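Kendine shared kitchen to stay open evenings through winter

The shared kitchen and tea room on the ground floor of the Kendine building in Jaltavel will stay open until 9 p.m. from December, the building's management said. It now closes at 5 p.m.

The change follows a survey of tenants in the fall. The building holds 23 small offices and workshops, and many of the people who rent there work late. Until now they have had to go out for a hot drink or a meal after closing, and the nearest place still serving at that hour is the snack counter at the bus station.

"The evening people pay the same rent as the morning people," said Kęstutis Paulauskas, who manages the building. "They asked for a kettle and a sink after five, and it was a fair thing to ask."

Under the new hours, the kitchen will be open to anyone with a building key card. The dishwasher will run once in the late afternoon and again at closing. Tenants will be asked to rinse their own cups and plates in between and leave them in the rack by the door. The serving counter, run by the cafe company Kuratton, will keep its present hours and will not sell food in the evening.

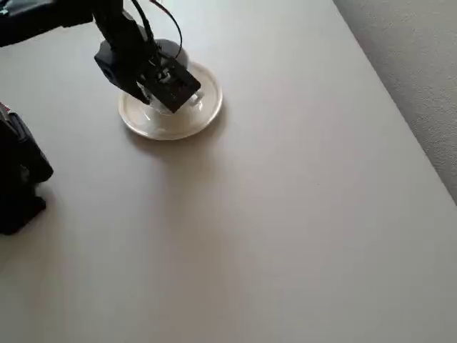
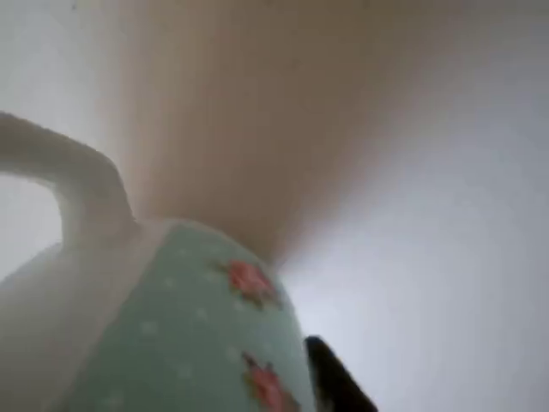 Indrek Siliņa

The longer day will add to the building's costs, mostly for heating and cleaning. Paulauskas said rents would not go up this winter. Each tenant will instead pay a kitchen fee of 5 euros a month, collected with the internet charge. Visitors will not pay.

Kuratton has also agreed to leave 125 mugs in the kitchen for general use. The company used to lock its cups away when the counter closed, and tenants brought their own from home. Those can still be kept on the shelf above the refrigerator, but they should be marked with a name or an office number. Unmarked cups will be treated as shared.

Not everyone in the building is in favor. The bookbinding shop Ķēniņš, which has the room next to the kitchen, told management it was worried about noise and about damp getting through the wall to its paper store. The wall will be checked before the new hours start, and the kitchen door will be fitted with a closer so that it does not stand open. The shop has been offered a different storage room on the second floor – at no extra cost – and has not yet decided whether to take it.

The evening hours are a trial. Management will look at how many people use the kitchen after 5 p.m. and decide in the spring whether to continue. If few tenants come, the room may go back to its old hours or stay open late on only 2 evenings a week.

The kitchen will be closed for one morning before the change so that the lock can be connected to the key card system. A notice with the time will be put up at the front entrance and beside the elevator. Tenants who have lost a card can get a new one from the front desk between 8 a.m. and noon.

Related items

Jaltavel bus station to get new benches
Road work on the east side to finish early
Library asks for return of overdue books
Winter parking rules: what changes in December
Market hall roof repairs delayed again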